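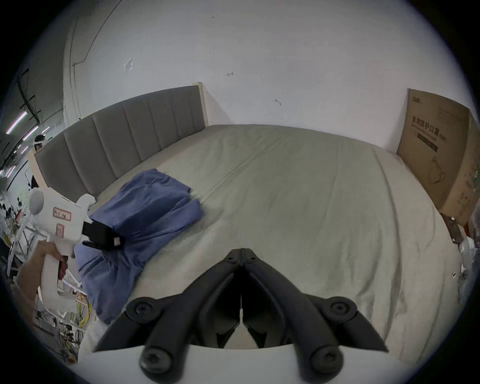
Re: [smallstays] Sheets going bobbly, and who does your laundry now?

From: Oliwia Pietrzak
To: smallstays list

Quick one between checkouts.

Begoña, yes, same thing happened to us with the Hevance sheets, the poly-cotton ones. Fine for the first season, then pills right where people's feet go. I wrote to them twice. Got a form letter back saying "normal wear". We still have a stack and they've been demoted to dust covers and painting.

What we use now: all-cotton percale from Ondness, fitted bottoms, flat tops. Not cheap. Bought 21 sets in September and haven't thrown one out yet. One has a mascara stain that won't budge but that's not the sheet's fault. Get the deep pocket ones if you have toppers, the regular ones ping off the corners in the night and guests DO mention it in reviews. Ask me how I know.

Color: don't do white everywhere. I know everybody says white because you can bleach it. We went to a soft gray-green in the double rooms and it hides far more than you'd think, sunscreen especially, which goes orange on white if your water has iron in it like ours does. Downside, no bleach ever, and you have to replace the whole set at once or the shades don't match. The dye lots really do vary, I had two pillowcases that looked like they came from a different hotel.

Laundry. We were sending out to Wysocka (the one behind the bus station, not the dry cleaner with the same name) and they were good for years. Then the son took over and stuff started coming back folded damp. Musty by the time you got it on the bed. I pulled out in the fall. They may have sorted themselves out, somebody closer to town would know, I haven't been back.

So now it's in house. Things I wish I had done from the start:

- Wash new sheets before first use, by themselves, no softener. Gets the factory finish off.
- Stop using softener altogether. It coats the cotton, and the towels stop drying anybody.
- Half the detergent on the label. Our machine was foaming and I thought it was broken, paid a guy to come out, he looked at the cap and laughed at me.
- Don't cook them. Pull sheets while they're still a tiny bit damp, snap them out and put them over the rail for 15 minutes. Saves most of the ironing. I only iron pillowcases and the top foot of the flat sheet, the part that folds over.
- Zippers and towels in a seperate load. Always. That's where half my pilling was coming from I think, not the sheets at all, it was the towels rubbing on them.

That last one might be your problem too, worth trying before you spend money. You said you throw everything in together on changeover days, right?

How many sets per bed: 3. One on, one in the wash, one on the shelf. I tried to get by on two and it was fine until a kid got sick at 6am. Write the month you bought them on the tag with a laundry pen, otherwise you'll never know who lasted.

On booking software, you asked last time and I never replied. We're on Culto. It's ok. Calendar is good, the invoices are ugly, and it logs me out constantly. Would not switch to it just for fun but wouldn't switch away either. The cleaning list printout is the best part, it groups rooms by who's staying over and who's leaving, and I just tape that to the cart.

Oh and mattress protectors, somebody asked, might not have been you. The thin knit top kind, not the crinkly ones. People hear the crinkle and think it's a hospital.

Will try to find the Ondness invoice and send you the item number off list. Got to run, dryer's buzzing

Oliwia

On 28 February 2018, Begoña Cabello wrote:

> Hi all,
>
> Getting the rooms ready for spring and I am so annoyed. Stripped the beds
> today and nearly all the bottom sheets have gone rough and bobbly down at
> the foot end. Hevance, the blend, and they aren't old. Is this me or is
> it them?
>
> Washing everything here on warm, sheets and towels together as there's
> only one machine and I've no time on changeovers. Tumble dried til they
> crackle.
>
> 2 questions really. What are you all buying, and is anybody still sending
> out to Wysocka? I had a quote from them and it seemed low, which worries
> me more than if it was high.
>
> Would rather stay with fitted, my back won't do hospital corners any more.
>
> Thanks,
> Begoña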